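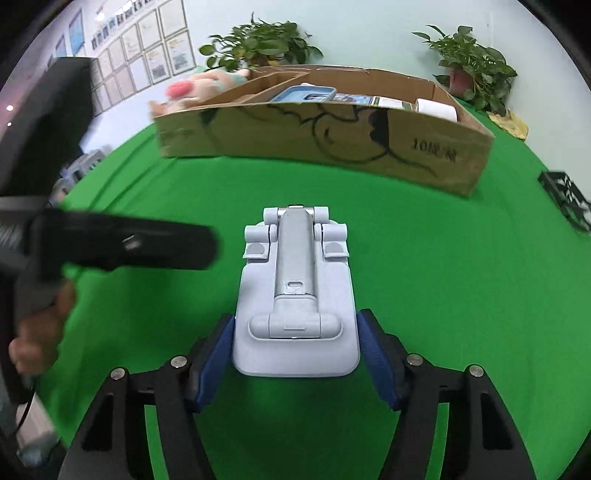
I stopped at the Drulusel on my way home in September. I had read that they redid the slot floor and moved the poker tables upstairs, and I wanted to see it before the winter hours started.

The drive is longer than it looks on the map. The county still hasn't fixed the turnoff, so you go past the entrance and come back. Parking was free and the lot was half full at 4 in the afternoon.

The sign by the door says there are 1,293 machines. I believe it. Most of the old quarter slots are gone and the new ones take a minimum bet that adds up fast. I set aside 100 dollars and it lasted me about three hours, mostly because I spent a good part of that time walking around and eating.

The poker room is smaller than the old one. Four tables were open and there was a short list for the low limit game. I put my name down, waited, and played until I was down to my last few chips. The dealers were quick and the players didn't talk much, which suits me.

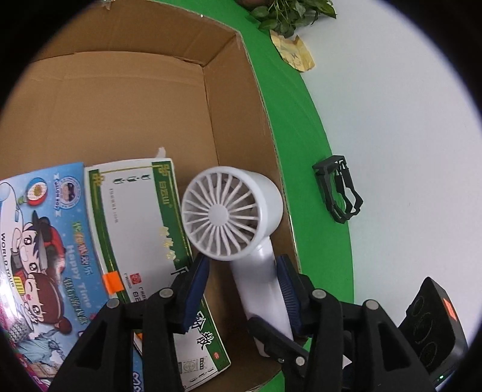 Do you need a player's card to get the parking and the food discount? Parking is free for everyone, but the discount at the restaurants only works with a card, and you sign up for one at the desk by the cashier.

I ate at Quách, the noodle place next to the sports book. The beef soup was good and came out fast. The steakhouse, Brulska, was closed until evening, so I can't say anything about it.

My one complaint is the smoke. The nonsmoking section is at the far end with no wall between it and everything else, and my jacket smelled the next morning. I'll go back when they open the second floor patio, and I'll take the early bus next time and skip the turnoff.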